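Hinwood Open Day: a Saturday among the mills and wash-houses

I had meant to visit the Hinwood textile works for years, and it was the open day in August that finally got me on the train. The branch line from Histdale runs once an hour and the walk from the station is uphill. Take the lane behind the chapel, not the main road, which has no pavement after the bridge.

Gates opened at ten. Entry was free but you had to sign for a paper wristband, and mine was number 213. Nelly Grajales was on the desk and gave out a folded map that left off the toilets. They are behind the dye house, down three steps.

The first building is the spinning shed. Most of the machinery went for scrap when the firm closed, but one long frame was kept and it was run for us twice during the morning. It is very loud. Trygve Blomqvist, who started there as a boy sweeping up fluff, stood beside it and mimed the hand signals the spinners used. He knew the signs for the time, for tea, and for the foreman coming. I would have liked these written down somewhere, and I told him so. He said a student had filmed them all last winter.

From there a covered passage leads to the dye house. The vats are brick-lined and deeper than they look from the door. The works took its water from a spring on the hill, and the softness of it was the reason the mill was built so far from the town in the first place. There is a good wall display on madder and indigo, with small squares of wool you are allowed to handle. The indigo squares had been handled a great deal.

The wash-house was the part I had come for. My grandmother took in washing, and I grew up hearing about dollies, possers and the mangle that caught her sister's thumb. The display starts with a copper and a set of flat irons and goes on through to present-day laundry, at the far end of the building. Ekaette Ogunleye gave the talk there. She worked in hospital laundries for 17 years and spoke mainly about drying, which she thinks gets left out of most histories. Before indoor drying rooms, a wet week could stop a household altogether. Sheets were hung over doors and the whole house smelled of them.

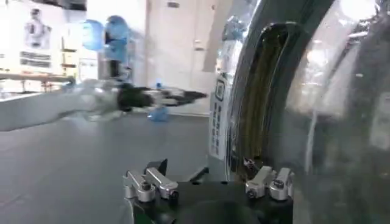
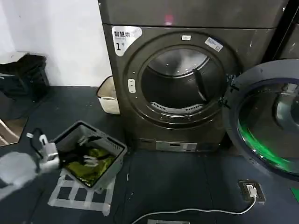 She also talked about fabric. Wool does not shrink from heat alone, she said, it is the heat and the tumbling together that mat the fibres. Linen is better taken out slightly damp if you mean to iron it. Cotton towels left on a line in a light wind go stiff, and a good shake before and after makes a difference. Somebody asked about vinegar in the rinse. She said a little would do no harm to towels but she had never been convinced by it.

Lunch was in the old canteen. It was soup or a cheese roll, and tea from an urn. I had the soup, leek and potato, and it needed salt. I shared a table with Suleiman Okafor, who had driven over with his two daughters. They had been to the open day at Prolirard the month before and said the looms there were better but the parking was dreadful.

In the afternoon I joined the walk up to the spring, led by Ikechukwu Onuoha. It takes nearly 50 minutes there and back and the path is muddy at the top even in summer. The spring itself is a stone trough with a grating over it. On the way down he pointed out the tenter fields, where the cloth was stretched on hooks to dry after fulling. You can still see the terraces, facing south. A row of stone posts runs along the lowest one, and there are sheep on it now.

The archive room closed at four and I only had a quarter of an hour in it. The wages books are out on a table and you can turn the pages yourself. In one of them a payment of 967 pounds to the Abubakar shipping agency is entered in red and then crossed through, with no note beside it. The archive can be visited by appointment on weekdays and I would like to go back and read the wash-house accounts properly.

The shop sells wool, soap and postcards. I bought a skein of undyed grey and caught the 16.40 back to Histdale. The next open day is planned for the spring. Bring shoes you don't mind getting wet if you want to do the walk.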